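Home Articles Working Papers Authors Search

Filed under: Consumer devices; Authentication; Everyday use

4. Living with the voice unlock

4.1 Why we looked at relearning

Anyone who has shared a house with a voice-unlocked device will know the small sinking feeling of saying the phrase a third time, a bit louder, while the kettle boils behind you. Our earlier work with the Jomis door panel left us with a drawer full of notes on exactly that feeling, and we wanted to treat it more carefully than we had the first time. The question for this section is a modest one: when people enrol their voice a second time, do they do it because the panel has got worse at knowing them, or because something in their own lives has shifted (a cold, a new flat, a baby asleep in the next room)?

We recruited 16 households, all of them already using the Jomis panel at home, and asked each to keep a paper diary for 11 weeks. Paper was Mereana Kingi's idea, and a very good one it was too. People scribbled in the margins, drew little faces, and told us far more than they would have typed into a form. The panel kept its own log of attempts and refusals, and we laid the two records side by side once the diaries came back in November.

4.2 Hardware

Every household used the same panel model, with the microphone board supplied by Josberg and the matching software by Li. We changed neither during the study. We did fit a separate logging unit beside each panel, so that our timings wouldn't depend on the maker's own clock, and the bench work for those units was done in our lab at Wimevura before anything went out to people's homes.
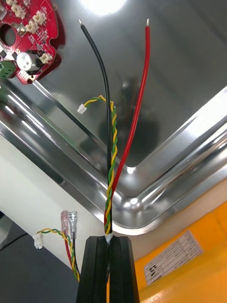 Figure 3. Wire bundle held in a gripper, with white tape at the jaws and a small white connector plug on the yellow and green twisted pair.

The logging units were happily dull in service. Two stopped recording part way through and were swapped by post, and for those homes we have left out the days with no log, even where the diary for the same days was full of lovely detail. It hurt a little to do so, but the comparison only makes sense where we have both halves.

4.3 What the diaries said

Six households enrolled a second time during the study. In four of them the diary blamed the panel outright, with phrases such as "it's forgotten me again" and "gone deaf". The logs for those same four homes show no steady rise in refusals in the weeks before. What they do show is clustering: a run of refusals on a single evening, then a quiet stretch, then the decision to start over. We think people remember the bad evening very well indeed, and we can hardly fault them for it.

The remaining two are more puzzling. Here the refusals did creep upward, slowly, and fell back after the second enrolment. One of these homes had moved the panel to a tiled hallway, and the echo may well account for it. The other had changed nothing that we or they could think of. We would be cautious about building much on one household, though we have asked the family if they'd be kind enough to carry on with the diary for another season.

Back to top | Contact the editors | © 2025 the authors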